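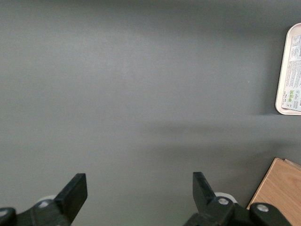
Figura 1. Tabuleiro branco com a etiqueta de letra miúda, sobre o tampo cinzento da bancada.

3.2 Legibilidade das etiquetas

O projeto Parnside partiu de uma queixa doméstica: a mãe do Fergus Hepburn precisa de duas lupas para saber o que comprou. Propusemo-nos avaliar quanto tempo leva uma pessoa com visão normal a encontrar uma informação concreta numa etiqueta de texto corrido, composta em colunas estreitas. A resposta curta é demasiado.

Pedimos aos colegas do segundo ano que procurassem o prazo de conservação em etiquetas de 200 e de 600 palavras, sentados à bancada, sem limite de tempo (um erro de método que nos custou uma tarde de dezembro). Fizemos 324 leituras válidas. Nas etiquetas compridas, mais de 300 segundos foi resultado frequente, e dois participantes desistiram para ir almoçar. Contámo-los como dados em falta.

Os quadradinhos verdes, do género dos que se veem na Figura 1, foram quase sempre a primeira coisa a ser olhada e a última a ser compreendida. Perguntámos o que significavam. Recolhemos explicações muito convictas e incompatíveis entre si.

A orientação do texto também pesa. Com as linhas na vertical, a maioria rodou a cabeça antes de se lembrar de rodar o tabuleiro. O Blair Urquhart, que cronometrava, pede que fique registado que fez o mesmo.

3.3 Limitações

A luz da sala é desigual e a bancada apanha sombra. O candeeiro que requisitámos chegou depois da última sessão.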